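16th May

Slept with the window open for the first time this year and woke up to the garbage truck at an hour I refuse to write down. Still, a good day! The kind where I meant to do one thing and did five others.

The one thing was supposed to be the taxes for the Otport place (don't ask), and instead I finally pulled out the dining table and oiled the hinges on the back door and called Mom and ate toast standing up. Mom says the peonies are early. She also says I sound tired, which she says every time, even when I call her straight after a nap.

Then Ekene came by with the soup pot I lent out back in the winter, and stayed for coffee, and we got talking about tables. Ekene Omoregie has opinions about tables. I had no idea! Apparently the big one from Grurau that I was drooling over is $3,762 before delivery, and I laughed so hard I had to put my cup down. For that money it had better cook.

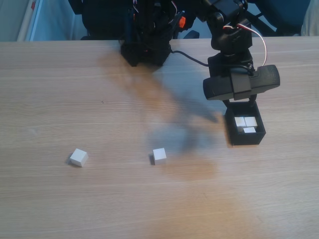
I keep coming back to pale wood, and I think I've known it all along and have been pretending to consider walnut to seem grown up. Walnut would be gorgeous for a week and then I'd see every crumb on it. What I like is that light beige-tan with the grain so faint you have to look for it, and a bit of warmth in the middle, that brownish patch, so it doesn't go cold and gray on me in winter. White things look nice on it too, even plain little white cubes, and something black like that square box looks sharp against it without any effort at all. My plates are white. My one good bowl is black. I feel like the decision has been made for me, and I'm a little smug about it.

Ekene thinks pale wood stains if you so much as breathe near it with a glass of red, and wants me to look at the darker ones at Trutent before I do anything silly. Fine, I'll look. I'll go and I'll stroke them all and come home and want the pale one.

We measured the dining room while we were at it. It's 10 feet on the long side, so anything huge is out unless people climb in through the window, and I want to be able to get past to the radiator. I wrote the measurements on the back of the gas bill and have already lost the gas bill. (Found it. It was under the toast plate.)

What else. The hinges don't squeak anymore but now the door swings open by itself, so I've wedged it with a shoe. Had leftover rice with an egg for dinner and a whole orange after. Started the new library book and read 2 pages before my eyes gave up, though I liked both of them.

Oh, and a letter came from Iyamu about the chair covers, finally. The green is discontinued. I'm more upset than a person should be about a chair cover! They do a blue, and the blue might be pretty with the wood, so I've asked for a swatch.

Taxes tomorrow. Also return Ekene's umbrella, which is dripping in my bathtub.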